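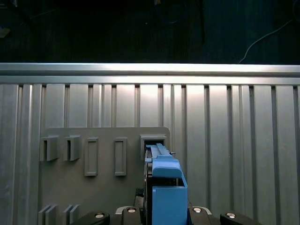
December, a bit after 3 pm

Okay, picking up where I left off before lunch. Goal for today is still the drive swap policy on the tower, using the insert skill Yiran trained on the gray fixture board. Jinlong Xue asked me to write down what I see while it's fresh, so this is going to ramble.

First thing - the wrist camera is doing most of the work. I masked out the side view for a batch of runs and the approach got a little drunk-looking, but once the part was at the mouth of the slot the policy didn't care. Mask the wrist view instead and it hunts forever. I love this result! It's what Yiran Hou has been telling me for months (sorry, Yiran).

We use cookies to remember your settings on the Gellden notebook server. Accept | Manage preferences
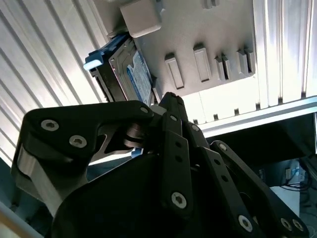 Second thing is the grasp. The old Erkow scripts closed the fingers with the same force for everything, and on a hard drive that means the part twists as soon as an edge touches plastic. Now the policy picks the closing force as well. I set the cap at 98 and left it there, then tried 100 just to be stubborn and couldn't feel a difference. Going back to 98 so the logs match.

Still bad: letting go. It opens too wide and too early, and sometimes a finger brushes the part on the way out. I think the demos are to blame (mine, mostly - I was rushing the end of every one). Redo those before touching the loss weights again.

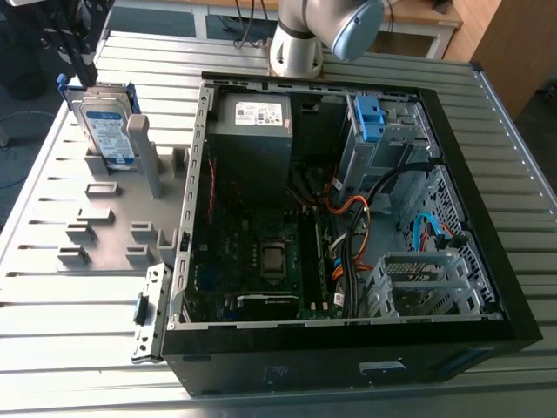
Tower on its side with the panel off, fixture board and drive to the left.

The cables inside the case worry me more than the drive bay does. The Vokora planner treats them as free space, so I've drawn a keep-out box by hand for now. Ugly, but fine for this week.

To do: new release demos, 2 camera masks to rerun with the lights down, and ask Jinlong if Xie is free for the force plots.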